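Build log, May – shelf-picking base, Zistau workshop

Drove the Nunen base up to the wire rack by the doorway this morning. Target shelf is the one with the yellow plush toy on it. Top shelf stays clear for now so the depth readings have one plain grid to settle on.

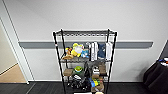 Stop distance set to 60 cm. At 200 mm/s it overshot a little, so I dropped the last stretch to half that and left it. The black wire gives patchy depth, worst on the lower shelves where the dark stuff is piled up. The plush toys come through fine.

Swapped the lift motor bracket for the Drastance one. Needed longer bolts – M4 x 28, bag is in the second drawer. Battery read low after lunch, charged it and carried on.

Logged 331 depth captures on the Jacobs laptop, same folder as last time. Still to sort: the wall rail behind the rack keeps getting picked up as a shelf edge. Will try masking anything past the rear posts before changing the edge finder.

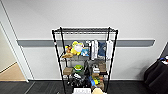
Wire rack and wall rail, doorway at left.

Next: redo the approach from the doorway side, check the bracket bolts for creep.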